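Growing > Alliums > Talks > Garlic speaker notes

Print this page | E-mail this page

Keeping your own garlic for planting
Speaker notes, Lullville Growers' Winter Meeting, 2021-02-06

Slide 1. Title

Good morning. Wait for the people at the back to sit down. Say that the slides have few words and that the notes will be on the website, so it is not necessary to copy everything.

I want to speak this morning on one question only: how a small grower can keep garlic from his or her own harvest and plant it again, year after year, without losing size and without bringing disease into the field. I will not speak about selling garlic. There is a different talk for this after lunch.

Slide 2. Where my garlic comes from

My field is on the east side of Lullville, on heavy soil that holds water in winter. I grow two kinds. The first is Barasa, a hardneck with purple stripes on the skin and large cloves. The second is Trollis, a softneck, white, with many cloves, and it keeps much longer in the store. Both came to me from a grower in Closolport who was giving up his land. I have bought no planting garlic after that.

Last season I planted 3,000 cloves. Say this number slowly, people always ask it again.

Slide 3. A clove is a copy

Cultivated garlic very seldom gives true seed. What we plant is a clove, and the clove gives a plant that is the same as its parent. This has a good side: if you like your garlic, you can keep it as it is. It also has a bad side. A virus which is in the mother bulb is also in every clove of this bulb, and nematodes and rot can travel the same way.

So the word "seed garlic" is a little wrong, but everybody uses it and I will use it too.

(If someone asks about true seed: it is possible with some hardneck types, with much patience. I have not done it. Do not stay long on this.)

Slide 4. Choosing starts in the field

Most people choose their planting bulbs in the shed, when everything is already dry. I did this also for many years. The problem is that in the shed you see only the bulb. You do not see if the plant was weak, or yellow early, or streaked on the leaves.

Now I walk the rows in late spring and I tie a piece of string on the plants I want to keep. I look for:

- straight, strong leaves with an even green color
- no pale stripes or twisting
- neighbors that are also healthy
- a thick neck, for the hardneck

I pull out the plants which look sick and I take them away from the field. They do not go on the compost. Last year I marked 349 plants of Barasa. Not all of them were good enough when they came out of the ground, but it was enough to begin with.

Slide 5. Scapes

Only for hardneck. The scape is the flower stalk. If you leave it, the plant puts strength into the top and the bulb usually stays smaller. I cut it when it has made one full curl, on a dry morning, and I use a clean knife.

You can leave a few scapes to grow if you want bulbils. Bulbils are the very small bulbs in the head at the top. They have not touched the soil, so they are a useful way to start again if your soil has given problems to the bulbs. But they do not clean a virus. This is often misunderstood, please say it twice.

From a bulbil, the first year usually gives a small round with no cloves. You plant the round again and wait. With large bulbils it goes faster, with very small ones it needs several seasons.

Slide 6. When to lift

I look at the leaves. When the lower ones are brown and the upper part is still green, I dig a few plants to see. The skin should be tight over the cloves and complete. If the cloves already push out from each other, it is late. Such bulbs are fine for the kitchen but they do not store well.

Stop watering before the harvest. In my soil I stop early, in sandy soil you can go on longer. Loosen with a fork from the side. Do not throw the bulbs and do not knock them together to take off the soil. A bruise that you cannot see on this day will be a soft place in the autumn.

Slide 7. Curing

The bulbs hang or lie in a single layer, in shade, with moving air. No direct sun. In August my shed is warm enough and I only open both doors and put a fan on the floor. In a wet year the fan runs day and night.

The garlic is ready when the neck is dry all the way through. Cut one neck and look. If it is still green or wet inside, wait. After this I cut the roots short and brush off the dry soil. I never wash.

Ask the room: who cures with the leaves on, and who cuts first? Let them talk a short time. Both can work if the air is good.

Slide 8. Storing the planting stock

Here many growers make the mistake to use the refrigerator. Cold and a bit of moisture tell the garlic to wake up, and it can sprout too soon or grow with a rough shape. Garlic for eating can be held close to freezing if you have a proper cold store, but planting garlic should stay at a moderate temperature until it is time. I hold it at 18 degrees Celsius, in net bags, in a dry room without light. The room is only a part of the shed with insulation.

Do not break the bulbs early. A whole bulb keeps well, a single clove dries out. I break them the day before planting.

Slide 9. Sorting the cloves

Large cloves make large bulbs, this is quite dependable. I plant the outer cloves and eat the small inner ones. Any clove with a soft place, a brown mark, or blue mold goes out. If a bulb has one bad clove I look very carefully at the others, and in a good year I throw away the whole bulb.

Softneck needs more time here, for it has many thin cloves in the center.

Slide 10. Labels and records

Write the name on the bag before you fill it, not after. Barasa and Trollis are easy to tell apart, but two lots of Barasa from different beds are impossible. I put a label inside the bag and another one outside. In the notebook I write the kind, the bed, how many I kept, how many I planted, and anything strange that I saw on the leaves.

A paper notebook is enough. Mine has stains from soil and I can still read it.
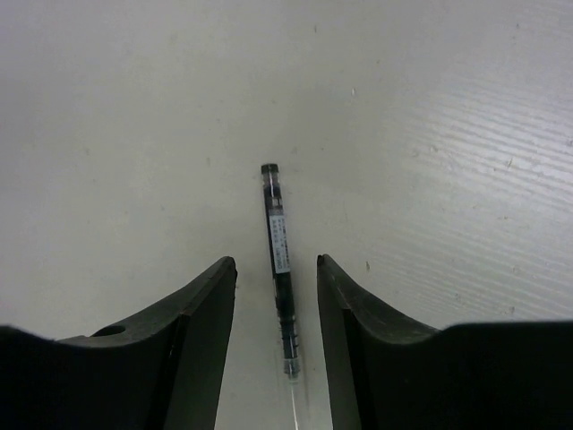 Slide 11. Back in the ground

Not in the same bed. I leave several years before garlic, onion or leek comes again to a place, and if white rot was ever there, I do not go back at all. White rot stays in the soil for a very long time.

Plant with the flat end down and the point up. Cover it well, deeper if your winter is hard. The roots should have time to grow before the soil freezes, but the leaves should not be tall. I put straw on top after the first hard frost and take a part of it away in spring, so the soil can get warm.

Slide 12. When to buy new stock

Buy new if the bulbs become smaller every year and you have not changed the soil or the water. Buy new if you find bloat nematode or white rot. When you buy, plant the new garlic far from the old, and use separate tools for the first season or wash them well between.

Ask the seller if the stock was inspected and for which diseases. If the answer is not clear, buy from somebody else.

Slide 13. Questions

Leave this slide on the screen. Have the sample bulbs ready on the side table, one bag of each kind. Questions I was asked before:

Can I plant garlic from the shop? It can grow, but you do not know which kind it is, if it fits your winter, or what disease it carries. I would not put it in my field.

Is it too late to plant now? For spring planting you can still get something, often smaller bulbs or rounds without cloves. Give the cloves some weeks of cold first if they were stored warm.

Do I need to peel the cloves? No. Leave the skin on.

Remind them that the sample bulbs are for looking at and should not be planted.

Contact the growers' group | Copyright Lullville Growers | Back to top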